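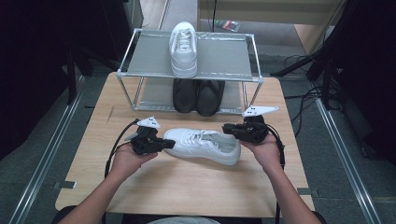 **Ticket 361: goalkeeper clean sheets wrong on the league stats page**

Opened by: Tegwen Pugh
Status: open, waiting on Skalik

Hi all, me again! I run the stats page for our Sunday soccer league (8 teams, all on the Skalik club plan) and the goalkeeper table has gone funny. Our keeper at Kerbridge came off at halftime with a sore shoulder in the game against Rees, the backup went in, and now BOTH of them are showing a clean sheet for a match we lost 2-0. You can imagine the messages I've been getting from the Rees striker who scored the goals.

What I've tried so far:

- Logged out and back in, on my laptop and on my phone. Same thing.
- Deleted the substitution and put it back in. The clean sheets went away for maybe a minute, then came back when I hit **Recalculate season**.
- Changed the sub from minute 45 to minute 46. This fixed the backup but not the starter, so now I've got one wrong keeper instead of two (progress?).
- Exported the table to a spreadsheet. The export has the right goals against, so the numbers are in there somewhere.

The error I get if I recalculate twice in a row:

`Could not rebuild table: keeper minutes overlap`

**Update, 15th June**

Angharad Pumphrey from support called me back, thank you Angharad! She had me open the match log, and both goals are down as "team" goals with no keeper attached. I typed them in on the sideline using the quick entry screen, and that screen never asks who's in goal. So I went in and attached the backup keeper to each one by hand, saved, and recalculated. The Rees match is right now.

Two things still bugging me:

1. The season total for the starter still says 10 clean sheets and it should be one less. The match page is right, the season page isn't.
2. Clostent, who we share a field with, have the same problem in their cup game and they never touched quick entry at all. They used the full form. I can send their log if that helps.

Angharad thinks the season page is holding on to an old copy and asked me to leave it overnight before I poke it again. Fine by me, but please don't close this one yet. We give out the keeper award in August and it's going to be close, so I need that total right before then.

**Update, next morning**

Still 10. Haven't touched anything. Sending the Clostent log over now.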